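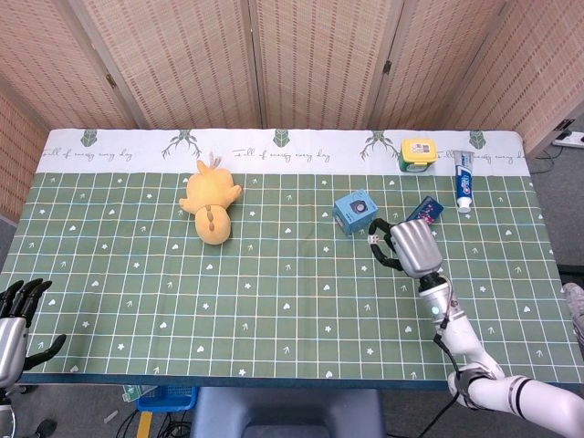
Opinion > Consumer Tech > Printers and Scanners

News Reviews Opinion Buying Advice Contact

Last updated: Thursday, 4:10 p.m.

Stop selling me ink by the month

My old printer died in December. It had printed tax forms, school projects and a lot of return labels, and when the paper feed gave out I went looking for a replacement that would do the same job. I wanted a plain home inkjet with a scanner on top. I did not expect that choosing one would mean reading a contract.

The model I bought was a Rulto. The price was fair and the print quality is good. During setup it asked me to make an account, then asked for a card number, then offered me an ink plan. The plan covers a set number of pages a month. If you print more, you pay extra. If you print less, some of the pages roll over, up to a limit. I signed up because the first months were free and the screen where you decline was hard to find.

I canceled in the third month. The next morning the printer would not print. The cartridges inside it were more than half full, and the display told me they were no longer authorized. They had come in the mail as part of the plan, and when the plan ended, so did my right to use them. I had to drive to a store and buy a new set before I could print a two-page form.

I will be fair to the company. The terms say this. Gwendolyn Zamora, who edits this section and reads terms more carefully than I do, found the paragraph in a few minutes. The ink belongs to Rulto the whole time, and the customer is paying for pages. For a person who prints a steady amount every month, the plan can cost less than cartridges from a shelf. My neighbor Remigiusz Grabowska runs a small mail-order business from his garage and he likes his plan fine. He prints packing slips all day and never has to think about ink.

Most homes do not print like that. We print nothing for five weeks and then forty pages on a Sunday night. A monthly plan is a bad fit for that pattern, and the companies must know it, because the printer reports every page back to them.

Two readers wrote to me after I mentioned this in an earlier column. Styliani Lazaridis asked whether she should give up on inkjets and buy a laser. If you print mostly text, yes. Toner does not dry out, and a basic black-and-white laser can sit for months and then work. Vasiliki Lambrakis asked about tank printers, the kind you fill from a bottle. I have used a Kirkine tank model at work for a year. It costs more up front and it is slow, and the bottles last so long that I forgot where we keep them. The counter on its status page stood at 2,395 when I last looked and we are still on the second set of black.

What I object to most is the setup screen. A printer is a thing you buy in a box and carry home. It should print when you plug it in, with or without an account, and the button for "no thanks" should be the same size as the button for "yes." Rendia, which makes a similar machine, at least puts both choices side by side. I went through nine screens on the Rulto before it gave me a test page.

I would also like the box to say plainly what happens to the ink when you cancel. One sentence would do. Food has labels, and so do mattresses. If a store sells a printer that checks with a server before it prints, the shopper should be able to learn that in the aisle.

For now I buy my cartridges at full price and keep a spare set in the desk drawer. I turned off automatic updates too, though the printer asks me to turn them back on each time I scan something.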